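Plollwood
Shop
Guides
Support
My account

Parnetti Pay Conversation Kit

Paper and file tools for managers who have to talk with people about their pay

In stock. Ships from our own storeroom.

If you manage people in a small company, you know how the yearly pay talk tends to go. The manager has a number from head office, the employee has a different number in mind, and they both sit there being polite until the coffee is gone. The Parnetti kit is the thing we wish we'd had back when we were running those meetings ourselves, and we love how it has come together!

Parnetti is a set of printed workbooks with matching files you can fill in on a computer. It takes a manager through getting ready, holding the meeting, writing down what was agreed and checking back later on. It covers base pay, bonuses, job level, and the awkward case where there is no raise this year and somebody has to say so out loud.

In the box

A manager's workbook of 37 pages, spiral bound so it lies flat on a desk
Five employee prep booklets
Two laminated opening cards, one for good news and one for bad
Nine blank agreement sheets, perforated
A download code for all of the above as fillable files

The manager's workbook

It starts well before the meeting. The first section has you write out what the person does now, which is so often different from the job they were hired for. (Our warehouse lead did this exercise with an early draft and found that one of his packers had quietly taken over all the returns paperwork. Her title got fixed the same week.) After that come worksheets for comparing jobs inside your own company, so you can see whether two people doing close to the same work are paid close to the same money, and if they aren't, whether you could explain the gap to either of them with a straight face.

The middle section is about the meeting itself. There are sample openings, good follow-up questions, and a whole spread on what to do when the other person goes silent. The wording is plain and short and you are meant to change it. Cross things out! The paper takes pencil and ballpoint very well, and the margins are wide.

The last section is for afterwards – what you promised, who has to sign off on it, and when you will tell the employee where things stand. That page is the one managers write to us about most. A promise to "look into it" gets a date next to it, and then it gets done.

The employee booklet

Hand it over a week or so before you meet. It asks the employee what they have taken on, what they would like to learn, and what kind of reward matters to them apart from salary. Some people want a later start time more than they want a bonus, and it's lovely to see how often a manager can simply grant that on the spot.

The booklet belongs to the employee. They can bring it along, leave it at home, or read from it word for word if they are nervous. We print on the inside cover that the manager won't collect it, so please don't.

What changed in this edition

Yu-na Do joined us to rewrite the bonus section, and it is so much clearer now. She spent years in payroll before moving over to the people side, and she has a real gift for explaining how a target bonus works without making anyone feel slow. The old edition mixed up individual targets and team targets on the same worksheet. They now have a sheet each, with a worked sample filled in at the front.

We also dropped the rating scale. Plenty of customers told us they had their own, or wanted none at all, and the kit reads better without it. If you liked the old one, it is still in the downloads under Archive.

The agreement sheets have more room for notes and a line for the date the new pay takes effect, separate from the date of the meeting. Small thing, but payroll people cheered.

Choosing a version

Parnetti Standard is the kit described on this page. It suits one manager with a small team.

Parnetti Koo is the group version. You get the manager's workbook as a bulk pack, plus a leader guide for running a practice session where managers try out the hard talks on each other first. We can't say enough good things about the practice session. People groan going in and come out chatting.

Parnetti Sinus is files only, with no printed parts. Pick it if your team works from home or is spread over several offices. It opens in the usual word processing programs and needs no special software.

Good to know before you order

The kit is for planning and holding conversations. It doesn't tell you what to pay, it has no salary survey data in it, and it isn't legal advice. Rules about pay notices, overtime and what you can ask a person differ from state to state, so have your own adviser look over anything you plan to put in writing.

Printed parts come in US Letter size. The binding is black. The cover is the dark green one; the blue cover was the previous edition, and we have a few left at a lower price if you ask.

Agreement sheets run out before anything else does. Refill pads are in the shop under Paper Goods, and you may also print as many as you like from the files for use inside your own company.

Shipping and returns

Orders leave us within two working days. Unused printed kits can come back for a full refund as long as the download code is still sealed. If a workbook arrives bent, send us a note and we'll mail a new one – no need to ship the bent one back.

Our next print run is in March, and orders for the group version that come in by 19th January will be packed first from that run. Standard kits are on the shelf now.

Dealing with a lot of managers at once? Write to the support desk and tell us how many teams you have and when your pay round starts. We really enjoy helping people plan these, and we'll put together a list of what to order and when.

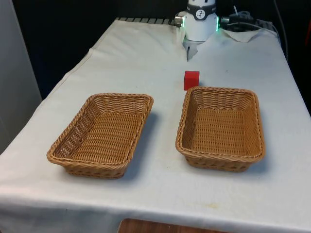 Can two managers share one kit?

They can, as long as they work for the same company. Each manager will want their own workbook to write in, and extra copies are sold singly in the shop. The fillable files may be used by both.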